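Water Use in Shared Student Houses
Project report, second semester
Mieke Van Loon

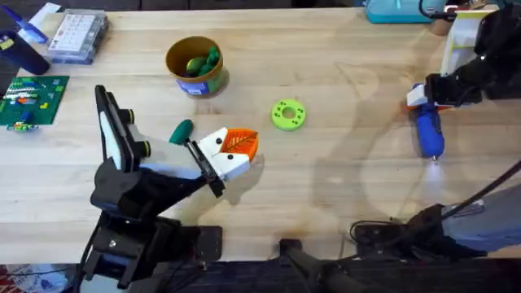
1. Why I chose this subject

In my first year I lived in a house with five students, and we had many discussions about the water bill. I wanted to know how much of the water goes to the shower and how much to the kitchen and the laundry.

2. Method

I followed two houses, one in Lostgate and one on Michiels Street, during February. In both houses the tenants wrote the meter reading on a paper in the hall every Saturday. They also kept a list of showers and washing machine loads. There were 13 tenants in total.

3. Results

The Lostgate house used 2594 liters per tenant in the month. The Michiels Street house used 1454 liters per tenant, a difference that was bigger than I expected. The lists show that the tenants in Lostgate took longer showers, and they also ran the washing machine when it was half full.

One toilet in Lostgate had a small leak – the landlord repaired it in the last week – so a part of the difference comes from there. I could not measure how much.

4. Limits

Two houses is a small number. Some days are missing on the lists, mostly in the weekend.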